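We use cookies to improve your experience. Accept | Manage settings

Clolinus filly heads to Domport Mile
1 October 2021
By Reretti Racing media

Reretti Racing is thrilled to confirm that its star filly Alvarado will run in the Domport Mile in December! She drew clear in the final 50 metres at Clolinus and pulled up beautifully. Seventeen runners have been nominated, and the track will welcome 1,000 racegoers, with members' bookings open now.

Comments 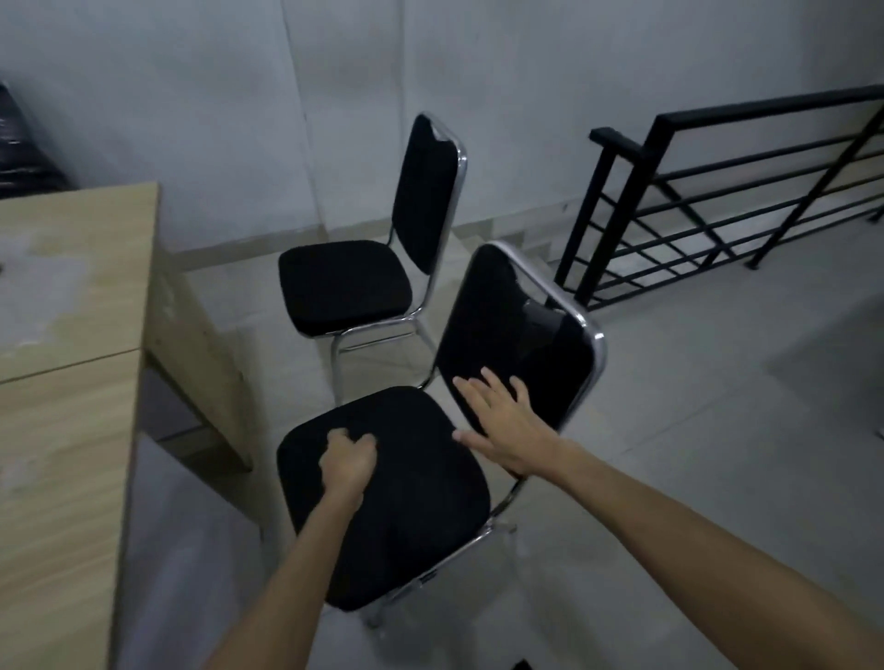
Trackside85: Ripper news, I backed her at Clolinus and the mile should suit her even better. Hope she draws a decent gate.

Marg: See you on the rail!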